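Ticket 414 – Vullix pickup, tailgate camera drops out in reverse
Opened by: Paora Ruawai, Sarkdale depot
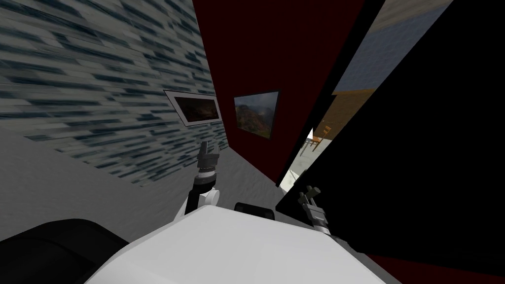
Simulated view: two arms, grey floor, dark red wall.

28 Sep 2022, P. Ruawai
Screen goes black when reversing with a trailer on. Dealer swapped the head unit in June and called it fixed. It lasted 18 days.

U. Buschmann, Grabner support
Please update the software and retry.

P. Ruawai
Updated. Same fault. I doubt it was ever software – unhitch the trailer and the picture comes back.

U. Buschmann
Check fuse 15 and the earth behind the tow socket.

P. Ruawai
Fuse fine. Earth bolt was finger tight. Nipped it up, two trips without a dropout. I've heard "fixed" before, so leave this open until Tomoyo Kikuchi has towed with it for a fortnight.

Status: open, awaiting customer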